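What a Long Move Costs When the Truck Is Only Half Yours

Shared-load moving used to be something students did. Two or three households split the space in one truck, the driver makes several stops, and each customer pays for the floor length they use. In the past few years it has spread to families and retirees, and the companies that offer it have changed how they sell it.

Kiten, a mover based in Bestovbridge, runs shared loads on four long routes. Its cheapest booking is $219, for a strip of floor wide enough for a mattress, a desk and a dozen boxes. A one-bedroom apartment on the same route comes to $792. The price covers loading and unloading at ground level. Stairs are extra, and so is any stop where the truck can't park within 38 yards of the door.

The catch is time. A dedicated truck gives you a day and usually an hour. A shared load gives you a window, and at Kiten that window is four days long at the delivery end. The office calls the evening before to narrow it down. Customers who have to hand over keys by noon on a set date are told to book something else, or to pay for storage at the depot until the truck is ready.

Packing matters more, too. Your things will be next to somebody else's, and they may be shifted at each stop. Bauerfeind, a smaller firm that works the northern half of the same territory, won't accept open boxes, loose lamps or furniture with the drawers still full. It photographs every piece at pickup and sends the customer the list before the truck leaves. Ask for that list if it isn't offered — a claim for a scratched table goes nowhere without one.

Most crews also suggest a separate box that never goes on the truck. Put in it what you need for the first night and the first morning, including bedding, medicine, chargers, a kettle and something to drink out of.
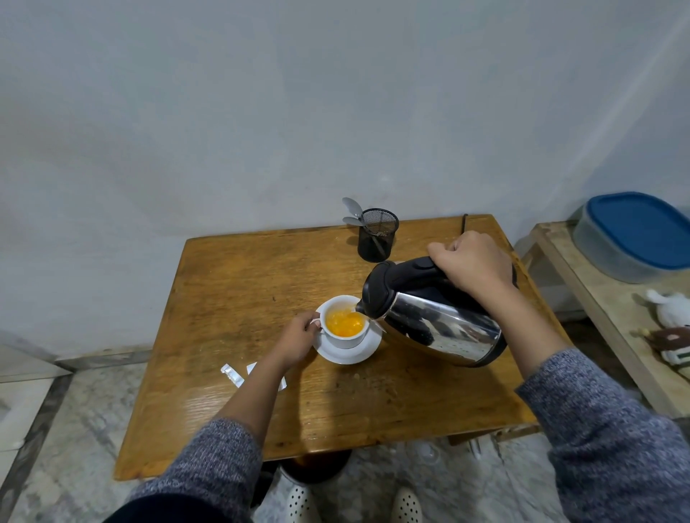 Pouring from an electric kettle into a cup and saucer.

Insurance is where quotes differ most. Basic cover on a shared load is often paid by weight, so a heavy bookcase is worth more on paper than a good laptop. Dretesik, a booking site that compares movers, began showing the type of cover beside each price in May. Of the 33 shared-load quotes it listed for the Bestovbridge routes, nine included cover for full replacement value. The others sold it as an add-on, with the cost shown only on the last page of the booking form.

Before paying a deposit, get three things in writing: the floor length you have reserved, the first and last possible delivery dates, and what happens if your load turns out bigger than booked. Some firms charge by the extra foot. Others leave behind whatever doesn't fit, and the customer has to find a second truck at short notice.

Measure the furniture yourself, with the legs on, and send the numbers in with the booking. Kiten allows changes up to six days before pickup without a fee.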